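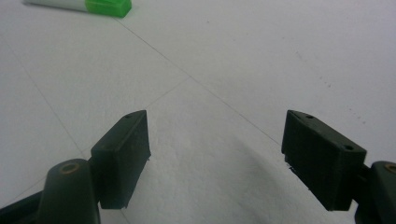 How long should I wait before putting things back on a freshly waxed tabletop?
Give it 22 hours, and keep heavy stuff off for 2 days.

Section 4. Waxing the Henby table

I've done this on my own Henby more times than I care to admit, so these are the steps the way I do them at home (the Olutier leaflet has a shorter version, and it's fine too).

1. Clear the top and wipe it down with a damp cloth. Get into the corners!
2. Dry it with a clean towel, then leave it alone for 56 minutes. I go make lunch.
3. Scoop out a little Konden paste with a soft rag. Less than you think — a dab the size of a grape does nearly half the table.
4. Rub it on in small circles, starting at the far edge and working back toward yourself.
5. Let it haze over, then buff with a second rag until your hand slides easily.

Note: If you hit a rough patch, go over it lightly with 3000 grit paper before step 3 and wipe off the dust.

Caution: Open a window, and lay used rags out flat outside to dry. Don't ball them up in the trash.

Cups and plates can go back first, on felt pads if you have them. I like the Bhatia stick-on kind, but press them down hard or they'll wander off. Leg adjustment is in Section 5.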